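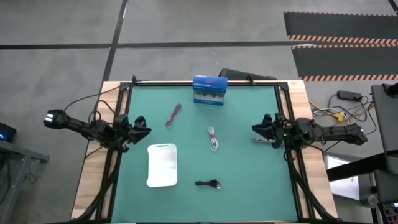

Cable bench, January, started 9:40

Sorting the loose cables from the Dardale shelves. The plan is one tray per group, everything tied, nothing going back on the shelf without a label. The tray count is where we are short, so for now the white one with the handle slot does for whatever is being worked on, and finished bundles go straight into boxes.

On the green mat to begin with: the white coiled one with the red tie, the thin pink-red one, the short black one. Blue box at the back. I put these down as the first set because they are different enough to try the tying rules on before doing the whole lot.

Notes on each.

White. Coiled in a long loose loop, tie near the top. The tie is in the right place but the loop is too long for the tray if it is laid straight. Fold once, then a second tie at the fold. Keep the red tie for white cables only, otherwise the color stops meaning anything. We have one pack of 100 ties, mixed colors, and red will go first.

Pink-red. Thin, and it wants to twist. Winding it around the fingers makes it worse. Over-under coil, hand-sized, with the connector left on the outside so it can be read without undoing anything. Label near the connector, paper flag type. The wrap-around labels from Juseritz are too wide for a cord this thin and slide off.

Short black. Not worth coiling. Lay flat along the side of the tray. If there are several short ones, one tie around the middle of the bunch – not two, they take too long to get off.

Order for the tray: short ones first along the edge, then the white, then the thin one on top where it doesn't get squashed. Tried on paper only so far. The other order (thin one at the bottom) is what we did for the Trurkthorpe lot and the connectors all ended up under everything.

11:15

Went through the list against the shelf. 22 cables on the Dardale sheet, which includes the three I started with. Four are listed twice under different names, so the sheet needs fixing before anything is labeled. I have crossed out the duplicates in pencil and left the original names readable.

Label text: type, length in cm, shelf number. Length is to the nearest 10, measured end to end with connectors. No abbreviations for color. Last time "BK" and "BL" were both used for black.

Green mat stays clear of tools while sorting. Side cutters and label printer go on the other bench. The short black ones are easy to lose under things.

Questions left over:

Do cables without a known device get kept? I would say one box, marked with the month, looked at again in the summer. The Văn shelf has had an unmarked box on it for two years and it still gets moved from one end to the other.

Do we want the blue box on the bench at all once the sorting is going? It takes up the back of the mat. Leave it for now, decide when the trays come. I asked for 18, same size as the white one, with a handle slot if they have them.

Spare ties in the drawer under the printer. Sheet is in the folder, pencil version on top.

Next: length measurements for the first set, then shelf 2.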